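## Dicas de bancada: trabalhar ao lado do braço Lu

Notas para quem entra na sala de preparação da Linstead. O braço passou a tratar da arrumação de peças pequenas em novembro e o trabalho de bancada mudou um pouco desde então.

- Deixe as taças com folga entre elas. As de rim ondulado precisam de mais espaço do que parece.
- Vidro fosco limpa-se com pano de microfibra e água morna. Nada de esfregão verde.
- Uma peça por taça no início do turno. Depois pode-se aumentar.
- Latas e caixas altas ficam do lado direito da mesa, sempre.

Antes, o Dale Simard separava tudo à mão e saía com os pulsos doridos. Agora prepara a mesa, confirma as primeiras 16 passagens e fica livre para a embalagem – que continua a ser manual.

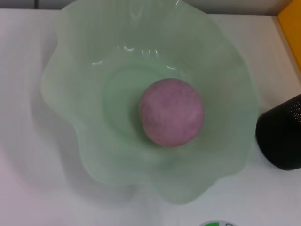

A embalagem ganhou com isso uma pessoa a meio do turno, e as pausas deixaram de ser trocadas à última hora. Em contrapartida, há mais registos para preencher. O Severin Steiner reserva 40 minutos por dia para essa parte e aconselha a não deixar para o fim.

Se o braço parar, carregue em pausa antes de meter a mão na mesa. Anote a hora e a peça no caderno, e só depois retome.

Panos usados vão para o balde junto à porta.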